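# Wavuditz 201 Two-Arm Bench Station

Supplied and supported by Mostbridge

The Wavuditz 201 is a tabletop station for teaching and testing two-handed work with small, flexible items. It is intended for university laboratories, technical colleges and company test groups that need two arms on one work surface, with cameras and recording software set up to work together from the first day.

The station is offered as a complete kit or as an upgrade for an existing bench. Mostbridge delivers the equipment, carries out the first alignment on site and trains the staff who will operate it. The recording software, Unenby, is included in either case.

## Intended use

The 201 is designed for handling tasks in which one gripper holds or steadies an item while the other moves it. Typical work includes:

- picking up coiled cables and passing them from one arm to the other
- placing cables and lanyards in trays or bags
- turning small connectors to a requested direction
- sorting light packaged goods
- comparing control methods on a fixed set of items

The station is not intended for machining, food handling or work with sharp or heated items. It is not certified for use beside a moving production line. Customers who need a guarded cell for factory use should contact the Mostbridge projects office before ordering.

## What is supplied

The complete kit contains the following:

| Item | Quantity |
|---|---|
| Servo-driven arm with parallel gripper | 2 |
| Wrist camera, fitted and focused | 2 |
| Fixed camera with mounting bracket | 1 |
| Aluminum rail set with base clamps | 1 |
| Work surface, 82 cm square | 1 |
| Power supply and stop switch | 1 set |
| Spare gripper fingers | 2 pairs |
| Shin practice set | 1 |
| Unenby software license | 1 |

The table beneath the work surface, the control computer and the monitor are not part of the kit. Mostbridge can quote for a suitable computer on request. Customers who supply their own should ask for the current hardware list, as the number of cameras in use affects the ports required.

The upgrade kit omits the rail set and the work surface. It is suitable for benches that already have a rigid aluminum frame and enough clear space on two facing sides.

## Arms and grippers

Each arm is built from servo segments joined by brackets. A segment can be replaced separately, and the work requires only the hex keys stored with the spare parts. After a segment has been replaced, the arm must be returned to its reference position and the joint check in Unenby must be run before normal use resumes.

The bases clamp to the rails on opposite sides of the surface. They may be moved along the rail to change the shared reach of the arms. A setting with the bases directly across from each other suits most handover tasks and is the one used during installation.

Both grippers are of the parallel type. The fingers open wide enough to approach a tied bundle of cable from above, and closing force is set in software. Mostbridge recommends beginning at the lowest setting for braided cable and raising it only if the item slips during a lift. Excess force can flatten a coil and push a tucked connector out of place, which makes the next attempt harder to compare with the last.

## Cameras and recording

The wrist cameras travel with the grippers and show the final approach to an item. The fixed camera records the position of both arms and the whole work surface. Unenby stores the views together with the joint positions of each arm, using a single clock.

Operators can review a session with all views side by side, mark the beginning and end of an attempt, and attach a written note. Sessions may be exported in full or as marked attempts only. No outside account is required, and recordings remain on the customer's own computer unless the customer chooses to move them.

Color and brightness can differ between the wrist and fixed views. This is expected when room lighting falls unevenly across the surface. The exposure page in Unenby allows each camera to be set and locked separately, and the values are saved with the session.

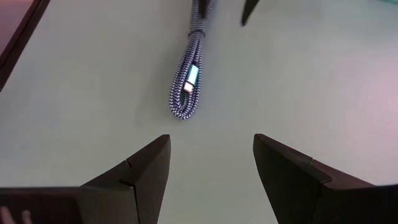

Wrist view, with a coiled braided cable ahead of the open gripper fingers. The fixed view follows, with both arms on the rails.

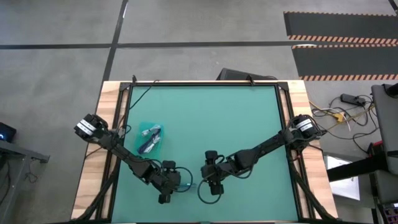
## Shin practice set

Shin is the standard set of items supplied with the station. It contains coiled cables, lanyards and clear bags, selected for the difficulty they present to a two-arm system. Braided cable holds its shape well when tied but can hide its own connector. Clear bags reflect light and give the cameras very little edge to follow. Lanyards fold differently after every placement.

The accompanying guide describes 3 levels of work:

1. **Single-arm lift.** One arm picks up a tied cable and returns it to the surface. The second arm remains at rest.
2. **Handover.** One arm lifts the item and presents it to the other, which takes hold before the first gripper opens.
3. **Joint placement.** One arm holds a bag or tray steady while the other places the item in it.

Each level has a results sheet. Customers are free to replace any item with one of their own, but should record the change so that results gathered with different items are not mixed.

Replacement items can be ordered separately. Cable ties lose their hold with repeated handling and should be checked before every session.

## Site requirements

The station must stand on a level table that does not rock when pushed from the side. The table should extend beyond the rails so that the clamps can be reached and tightened. Allow clear access to both arm bases and to the stop switch, which must be within reach of the operator at all times.

Power leads and data cables should be led down from the rails with enough slack for the full movement of each arm. A cable that pulls tight at the end of a reach will affect the measured position of the gripper and may damage its plug. Loops of wire that hang near the gripper should be checked at both the nearest and farthest reach.

Floor marking is recommended where other people pass through the room. The marking should cover the full reach of both arms, including any part that extends past the edge of the table. Mostbridge can advise on this during the site visit, although responsibility for the final layout rests with the customer.

Direct sunlight on the work surface should be avoided. Even, diffuse lighting gives the best results with metal connector housings and clear plastic.

## Installation and training

Installation is carried out by a Mostbridge engineer and begins with an inspection of the table, power supply and computer. The arms are then clamped, connected and aligned. The engineer completes a short series of lifts with the Shin set and leaves a signed copy of the results with the customer.

Training is led by Giorgia Cocco, head of customer instruction at Mostbridge. The course covers daily checks, safe stopping, camera setup, recording and the replacement of gripper fingers. Participants do not need programming experience for the operator course. A separate course is available for staff who intend to connect their own control software.

"We ask every group to bring one item from its own work," Cocco notes. "A practice set is useful for learning the station, but people ask better questions once their own cable is on the table."

## Care and service

The following checks should be made before each period of use:

- Confirm that both base clamps are tight.
- Inspect the gripper fingers for cracks, wear and loose screws.
- Clean the wrist camera lenses with a dry lens cloth.
- Move each arm slowly through its full reach and watch the wiring.
- Press the stop switch and confirm that both arms respond.

The work surface may be wiped with a damp cloth. Solvents should not be used on the surface, the labels or the fingers. If an arm has struck the surface or the other arm, operation should stop until the joint check has been completed.

Technical support is directed by Elie Smadi. Service requests should include the serial number, the Unenby session file and a brief account of the fault. A recording from the fixed camera is often enough to identify a loose clamp or a restricted cable – customers are encouraged to send one with the first message.

Gripper fingers, lens covers and cable ties are treated as wearing parts and are not covered by the warranty. All other supplied parts are covered when the station has been installed by Mostbridge and used within its stated purpose.

## Evaluation and ordering

Teaching and research institutions may apply for an evaluation period of 60 days. The complete kit is provided for this purpose, together with installation and the operator course. At the end of the period the station may be purchased or returned. Sessions recorded during the evaluation remain the property of the institution, and the export function continues to work after the license ends.

To request a quotation, please provide:

- the type of kit required
- the dimensions and material of the existing table
- a short description of the items to be handled
- the number of staff who will attend training
- the name of the person responsible for safety in the room

Quotations are prepared by the Mostbridge projects office. Applications for evaluation stations to be installed in September should be submitted before the summer closure.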